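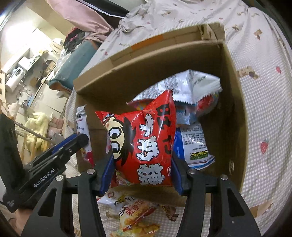
Chapter 4
Choosing a Hand-Held Gripper Kit

4.1 What the kit is for

In the first three chapters we studied how a robot arm closes its fingers on an object. Now we come to a different kind of tool, which a person holds in the hand. The person does the task, the camera on the tool records it, and the recording is later used to teach a robot the same motion. Such tools are sold as kits, and the buyer must know what to ask before signing the order.

The task used through this chapter is packing snacks into a cardboard box. It looks like a very simple task. A child can do it. But a snack bag is soft, it has a crinkled edge, and its shape changes when it is pressed. The opening chapter photograph shows a red bag held between two fingers with blue pads, in front of an open box where other snacks are placed already. The student should look at how the pads press on the bag from both sides, and at how much of the bag stands up above the fingers. We will return to both points in section 4.3.

4.2 The offers we compare

Three offers are discussed. The names are those used in the exercises at the end of the chapter.

The Skandine kit contains one gripper, one camera mount and a set of spare pads. The price is 500 dollars. The software is bought separately, and many first-time buyers overlook this line of the offer.

The Punier kit is rented by the month. The rent covers repair, but it does not cover lost parts. The supplier wants the kit back within 13 days after the contract ends.

Toltex does not sell a tool at all. It sells a service: its own workers record the task and deliver 1,000 finished recordings, checked and sorted. The buyer must describe the task in writing, and the quality of the result depends very much on this description. "Pack the snacks" is too short. Should the bag stand or lie? May it be pressed? Which object goes first?

4.3 Questions for the buyer

Before you read the detailed reviews, write down your answers to the following questions for the snack task.

How wide must the fingers open for the largest package?
Can the pads be changed without special tools?
Does the camera still see the object when the fingers are closed?
Can one person work with the tool for 90 minutes without pain in the wrist?
Who owns the recordings, the buyer or the supplier?

The last question belongs to law more than to engineering, and it is treated in Chapter 9. The others can be tested on a table or on a bed, with an ordinary box and whatever packages are in the house. In section 4.4 we begin with the pads and compare the soft and the hard type on the same bag.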